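Re: [wullbridge-workshop] small parts storage

> The MacAulay units are back in stock. I'd buy 4 of them and
> put all the screws and washers in one place. The drawers are
> clear so you never have to label anything.
> – Skitstead list digest, May

I'm not convinced. Clear drawers tell you there are screws in there. They don't tell you M3 from M4. I sorted 200 loose ones last winter and would have paid good money for labels.

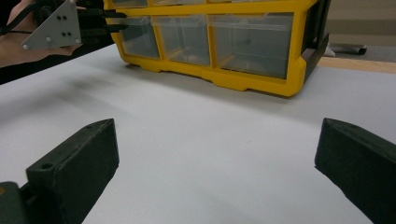

Does a yellow drawer unit need fixing to the wall? Only if you fill it with metal. With buttons or beads it can stand on a table.

As for buying four, try one first. My old Varovik had 30 drawers and I used the same few every time – the rest held things I should have thrown out.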